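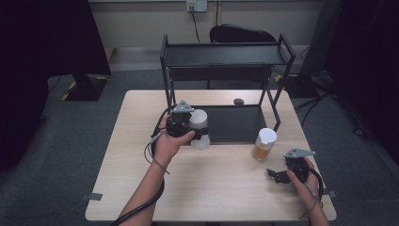 How long does a homemade vinegar take to turn sour? Plan on a couple of months, and let your nose decide after that.

I've been making vinegar from leftover cider since last March and people keep asking for the basics, so I'm putting them in one place.

Start with cider that has no preservatives. Check the label for sorbate or sulfite. My first batch used a sweet one from the discount shelf and it sat there for weeks doing nothing.

Amounts: 500 ml of hard cider, 4 tablespoons of raw vinegar with the cloudy stuff still in it. Stir. That is the whole recipe.

I use Kesto raw vinegar as the starter. Lodhi works too but it comes filtered half the time, and filtered won't get you anywhere. Hold the bottle up to a light before you pay.

Cover it with something that breathes. Coffee filter, paper towel, tight-weave cloth. The bacteria need air and the fruit flies need to stay out. Cheesecloth is too open – I lost a batch that way in August.

Keep it out of the sun and somewhere warm. Mine is on top of the kitchen cabinets. Below 60 degrees or so it slows to a crawl.

A skin will form on top. It starts out thin and wrinkly and gets thicker. Leave it alone. If you bump the jar and it sinks, a new one usually grows.

Fuzzy, green, black or dry-looking spots are mold. Throw the whole thing out, wash the jar in very hot water and start over. Don't scoop.

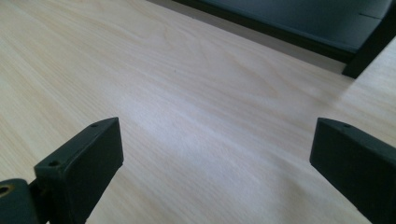 Vinegar and wood finishes are a bad match, and I should have said so sooner. Mine dripped down the side of a jar and left a dull ring on the dining table that I still haven't fixed. If your table is pale with a slight gloss, the kind where the light makes a whitish patch on the grain, put a plate under the jar before you pour anything. Wipe drips right away with a damp cloth, then dry.

Smell it once a week. It goes from boozy to nail polish to sharp. The nail polish stage worries people but it normally passes. Give it more time and more air.

When it's sour enough for you, strain it and bottle it with a tight lid. I let mine rest in the bottle for about 20 days. It tastes less harsh after that.

Don't use it for canning. You don't know the acidity at home and canning recipes depend on it. Salads, beans and quick fridge pickles you eat that week are fine.

Next batch is pear cider from Neria. I'll post when the skin shows up.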